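Ticket : tri et mise sur cintres, table linge
Projet : Gurnness
Ouvert par : Alistair Laing
Date : mercredi 15 mai 2024
Priorité : normale
Statut : en attente de pièces

Symptôme
La maille rose glisse du cintre en fil peu après la pose. Les bretelles ne tiennent pas sur les épaules du cintre et le vêtement finit en tas sur la table. Défaut constaté 4 fois sur 20 poses. Les débardeurs rayés ne sont pas concernés.

Vérifications
Barre du portant : horizontale, rien à signaler.
Cintres Konis (fil) : pas de déformation, revêtement lisse sur toute la longueur.
Cintres Mostow (fil, ancien lot) : même comportement avec la maille.
Chemise à carreaux pliée : hors périmètre, reste à gauche de la table.
Bac vert : réservé au linge blanc, ne pas y déposer la maille.

État du poste, maille non suspendue : 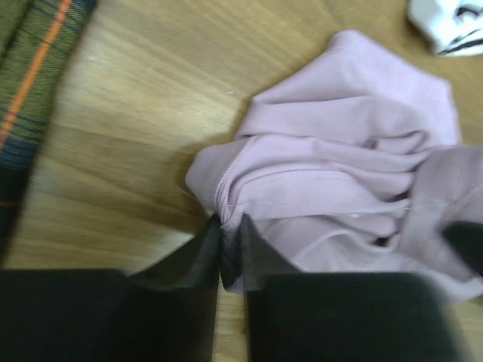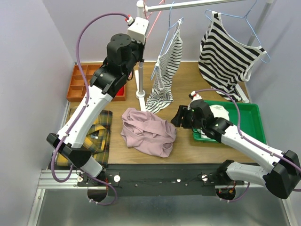
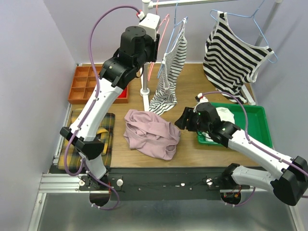
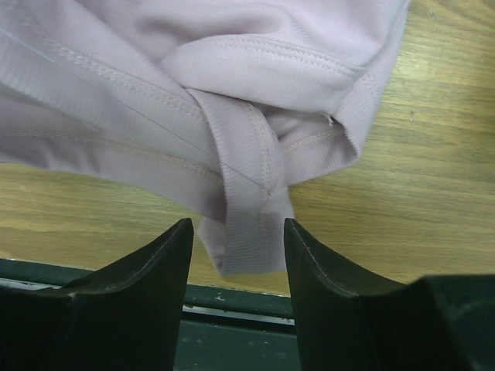
Analyse
La côte fine est souple et s'étire sous son propre poids. L'encolure s'élargit de presque 6 cm une fois le vêtement suspendu, ce qui suffit à dégager une épaule, puis l'autre. Le rayé, en tissu plus ferme, garde sa forme.

Contournement
Plier la maille en deux dans la longueur et la poser à cheval sur la barre basse du cintre. Ne pas pincer les ourlets, la couture marque. Contrôler les fils tirés avant chaque pose et mettre de côté toute pièce accrochée.

Action
Commande de cintres à encoches passée chez Geddes, livraison prévue en juin. Essai à refaire sur 20 poses avec la même maille, sans changer la hauteur du portant. Si le défaut persiste avec les encoches, la maille passera en rangement à plat et la fiche de tri sera modifiée en conséquence.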